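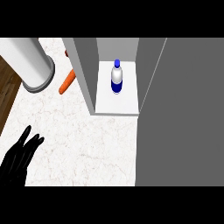 A simulated kitchen task in Wekura, with the bottle in the open gray compartment.

Review: Wekura kitchen set and the Clurnen training recipe

Posted June 19, 2026

Wekura is a set of simulated kitchen tasks for testing robot policies. It ships with Clurnen, a recipe for mixing simulated and real demonstrations in one training run. We have used both in the lab at Hikudstead since November, mostly on pick-up tasks with one object and a little clutter nearby.

Setup

Install took an afternoon. The documentation covers the simulator well and the training scripts poorly. We had to read the code to find out how the mixing ratio is set, and the default is too heavy on simulation for our use.

What the method claims

Clurnen says a policy trained on a small real set plus a large simulated one should beat a policy trained on the real set alone. We tested that with 127 real demonstrations and 800 simulated ones. Each policy then got 169 trials on our own bench. The mixed policy came out ahead on bottles and cans. On soft packages we saw no difference we would trust.

Camera view

The task view looks down steeply on the counter. A bottle with a blue cap stands on the white shelf, a carrot lies outside the left wall, and the gripper comes in from the bottom. The marble veins are faint but they do render, and the shading on curved objects is good. The gray panels are very plain. We would like more texture there, as our policies did worse near real cabinets with scratched or shiny doors.

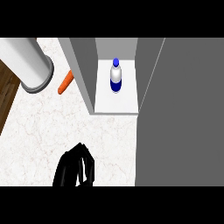 Compared with Omoregie

Omoregie, which we used before, has more rooms and more objects. It also runs slower on our machines and crashed on long batches. Wekura finished every batch we gave it. Resetting a task to the same start state works reliably, and that made our comparisons much easier to repeat.

Problems

Contact between fingers and smooth objects is too forgiving. Grasps that hold in simulation slip on the bench. Changing the friction settings helped after 5 tries, but the values we ended up with are not in the documentation.

Rating

Four out of five for the task set, three for the recipe. We are keeping Wekura for rigid objects and still collecting real data for everything else.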